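Fixing the blanket grab fault on the Rarusska two-arm

Quick one as I've been asked for this a lot since May. Fault 436 – gripper closes on the blanket, catches the mattress cover as well, arm keeps pulling. Motor gets hot, cover gets ripped. Ours did both.

Before you start: hit the stop button. Arms off, hands clear, THEN go near the bed. Don't trust pause, it only holds for 50 seconds.

Step 1. Park the arms
Bring both up to the bed edge, fingers clear of the bedding. Check the black cables at the grippers aren't pulled tight. A snagged cable gives the same code, wasted a whole evening on that.
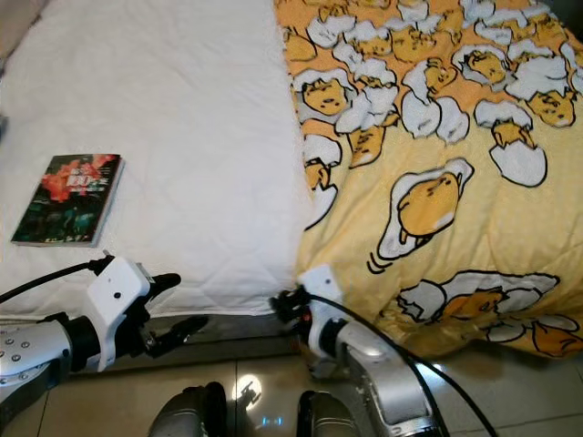
Both arms at the bed edge, yellow blanket on the right.

Step 2. Drop the grip force
Default is 1000. Far too much for thin stuff. Set it to 50, save, restart. If it dosen't save you're on the old Itham firmware, update first.

Step 3. Check the wrist view
Open the fingers and look between the tips. You want to see which layer is under each one. Crumpled blanket over white quilting is the bad case – folds hide the edge and it grabs the lot. Books too, move them off by hand.

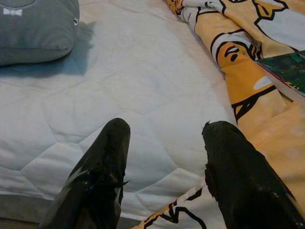 Step 4. Test with the pull limit on
Slow speed, one arm only, hand on the stop. Lift a corner, let go, repeat. If 436 comes back check the finger pads for wear adn start again from step 1.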